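4.2 Naming of round things

The second naming task used the same 54 speakers as the first, less the 3 who had moved away from Gultholm by November. Same room, same order of questions, no time limit. Speakers gave one word for each item, then any other word they might use at home. We kept both. Where a speaker gave only a gesture or "thing" this went down as no answer.

Main result first. Older speakers have one broad word for small round household objects, and it covers what younger speakers split into knob, button, lid and disc. The split is not clean. Lid is safe in both groups — everyone has it, everyone uses it for jars. Knob is the troublesome one. For older speakers from the harbour side it takes in door handles of any shape, even long ones, and for the hill side it does not. We had not expected a difference over such a short distance, and the earlier survey by Talebi does not report one, though her list had only door and drawer items on it.

Second words were more useful then first words. A speaker who says button straight away will often add knob after a pause, hardly ever the other way round. We take this to mean that knob is the wider word and button the narrower, at least for anything that sticks out from a surface. Flat items behave differently. Disc is a school word here, and several speakers laughed when they used it. One said it was a word for the doctor and for records. Plate was offered too, mostly by people who cook for a living.

Angle matters, and previous work has not said much on it. A thin round thing seen face on is a disc; tip it and the answers drift to knob, as the depth can no longer be judged. Fig. 3 has an object of this sort, round and glossy black, between two light grey pads, and it could be taken as either a disc or a rounded knob. Items of that kind should be scored apart from the clear ones. In the counts below they are left out completly.

Figure 3. Round black object, disc or knob.

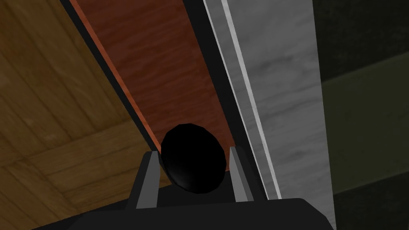 With unclear items out, 83 per cent of first words fall under knob, button or lid. The rest is disc, plate and 11 words given by one speaker each, mostly family words, listed in the appendix. Age still counts for more than side of town. Schooling we could not separate from age — too few older speakers had stayed on past fourteen. Gender made no difference to first words and a small one to second words, which we leave for section 5.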